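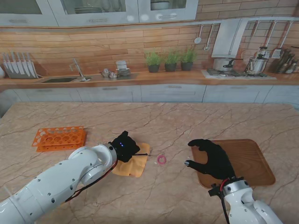

Wer bei Gerkix anruft, landet direkt in der Werkstatt. Ein Büro gibt es nicht, das Telefon hängt neben der Nassschleifmaschine. Die Inhaberin des kleinen Natursteinbetriebs pflegt und repariert seit den neunziger Jahren Küchenplatten, Fensterbänke und Treppenstufen. Für das Gespräch hat sie sich eine Stunde zwischen zwei Terminen genommen.

Die meisten Anrufe kommen im Juli, sagt sie. »Da wird draußen gegessen, und drinnen stehen die Zitronen und der Weißwein auf der Platte.« Säure greift den Kalk im Marmor an und hinterlässt matte Stellen. Viele Kunden halten diese Stellen für Schmutz und reiben daran, oft tagelang. »Ein Fleck ist etwas, das im Stein steckt. Eine Verätzung ist ein Schaden an der Oberfläche. Die kann man nicht wegputzen, die muss man polieren.«

Für den Alltag empfiehlt sie ein weiches Tuch, lauwarmes Wasser und einen pH-neutralen Steinreiniger. Sie selbst nimmt den von Flarura, hält die Marke aber für zweitrangig. Von Essigreiniger und Scheuermilch rät sie ab, ebenso von Hausmitteln aus dem Internet. »Backpulver mit Zitrone, das höre ich jede Woche. Danach habe ich dann einen Auftrag.«

Bei Ölflecken arbeitet sie mit einer Paste, die das Fett aus dem Stein zieht. Sie wird dick aufgetragen, mit Folie abgedeckt und bleibt zwei Tage liegen. Manchmal braucht es einen zweiten Durchgang. Bei hellen Platten sei das Ergebnis meist gut, bei alten Rotweinflecken verspreche sie nichts.

Über die Imprägnierung gebe es viele Missverständnisse. »Die Leute denken, das ist wie Lack. Es ist aber kein Film, das Mittel zieht ein.« Sie verschafft einem Zeit, Verschüttetes aufzuwischen, gegen Säure hilft sie kaum. Ob sie erneuert werden muss, prüft die Handwerkerin mit ein paar Wassertropfen: Wird der Stein darunter dunkel, ist es so weit.

Das Aufpolieren einer normalen Küchenplatte kostet bei ihr 300 Euro, bei tiefen Kratzern oder ausgebrochenen Kanten werden es bis zu 1.000 Euro. Risse füllt sie mit eingefärbtem Harz. Natürliche Adern lässt sie in Ruhe, auch wenn Kunden danach fragen. »Die gehören zum Stein. Wer eine gleichmäßige Fläche will, soll Keramik kaufen.«

In ihrer eigenen Küche liegt übrigens Granit. Den Marmor habe sie im Bad, am Waschtisch, und der habe inzwischen einige matte Ringe von Kosmetikflaschen. Poliert hat sie ihn bisher nicht.

Kontakt | Impressum | © 2024 Vimbridge Magazin | Nach oben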